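Skaten Community Help > Hand-held grippers > Recording demonstrations

Bottle pick-and-place on a cluttered desk: clear the desk first, or leave it?

Posted 2024-05-23 by shelfwise

I'm recording demonstrations with a hand-held gripper for a small arm we have at work. The task is simple. Pick up a clear plastic water bottle from a desk, lift it, move it and set it down standing up. The first batch was 100 demonstrations on a bare table. The arm learned that well enough, but when I moved it to a normal desk it started closing the fingers too early or going off to one side.

Before I record a second batch I would like to settle a few things.

Should I clear the desk, or record with the usual things left on it?

Is a clear bottle a bad choice? The label is the only part that stands out much from the background.

How much should I change between demonstrations? I can move the bottle, move the other things, or stand somewhere else, but I don't want to change everything at once and then not know what helped.

I'm using the Drerus recording app with the default settings. The camera is on the gripper and there is no second camera in the room.

3 replies

Posted by Kisport_bench

Leave the things on the desk. If the arm is going to work on a messy desk, the demonstrations have to come from messy desks. A bare table gives you clean recordings, but the policy only ever sees one object, so it never has to tell the bottle from anything else.

I did nearly the same task in October, also with a clear bottle in a hand-held gripper. These are single moments from different takes with the bottle held in the gripper.

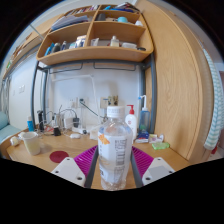
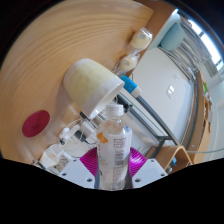
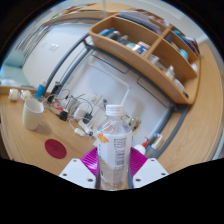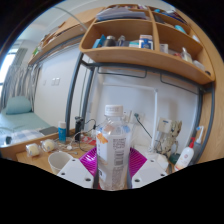

What to change, and in what order

Start with the approach direction. Most people walk up to the desk the same way every time without noticing. In my second take above, the gripper is turned so that the switch plate and the window blinds are off to the right, and there is a cup on its side on the table. In the first one you are looking toward the shelves and the lotion bottle. It is the same kind of grasp against a very different background, and the policy needs both.

Next, move the loose things. I shifted cups and small packages between takes and left the furniture alone. Other bottles are worth keeping in view. There is one with a red pump top in the first take, and the arm has to learn that this is not the one to pick up. If you clear away every other bottle you will get a policy that grabs any bottle.

Change the start position of the bottle last. Keep it inside the area the arm can reach. It sounds obvious, but a person can reach much farther than the arm can, and I threw out 20 takes for this.

On the clear bottle: keep the label on. The screw cap and the label give the camera something to hold on to even when the body of the bottle blends into the wall. Turn the bottle by hand between takes so that the print is not always on the same side. I didn't do this enough. In all four of these the orange patch is on the left of the label, and my arm was noticeably worse when the bottle was turned around. I would fix that first if I did it again.

A few habits that helped:

Close the fingers slowly and hold still for a moment before you lift. Fast closes are hard for the arm to copy.

Keep your other hand out of view. If you need to steady something, stop the take and start over.

Set the bottle down fully before you open. I used to let go a little above the surface and the arm learned to drop it.

Save failed takes in their own folder. Don't mix them in with the good ones and don't delete them until training is done.

Posted by m_shek_user

You need more data. 100 is nothing. We did 1,000 on the Shek arm and it worked fine on any desk. Also try a colored bottle.

Posted by linkage_and_lunch

I don't agree that the number is the main problem here. A thousand takes on the same bare table would still fail on a real desk. I would record a smaller batch with more variety, train on it, see where it fails, and then record more of whatever it gets wrong. That way you also find out which change made a difference.

A colored bottle is easier, yes, but only if the arm will be handling colored bottles.

Two things I would add to the first reply.

Check the view from the gripper camera before each session. On a wide lens the desk edge and the shelves look bent, and that is normal. What you want to confirm is that both fingers show and that the object is in view for the whole approach. If the camera has been knocked and sits at a new angle, your old takes and new takes won't match. I put a strip of tape across the mount so I can see when it has moved.

The other thing is lighting. If there is a window near the desk, record some takes with the blinds open and some with them shut. Clear plastic changes a lot with the light behind it. We had a policy that worked every morning and failed in the afternoon, and it took us 2 weeks to connect that to the window.

As for remote control, since people usually ask: we tried it for the same task and went back to the hand-held gripper. Remote control does keep you inside the arm's reach, so you avoid the problem described above. But each take was slower, and people got tired and started making jerky moves. I still use it for fixing particular failures — I put the arm where it went wrong, take over from there and record only the recovery.

Comment by shelfwise

Thanks, this is enough to get started. I will leave the desk as it is, change the approach direction first and turn the bottle between takes. I hadn't thought about reach at all, so I am going to mark the arm's limits on the desk with tape before I record anything else.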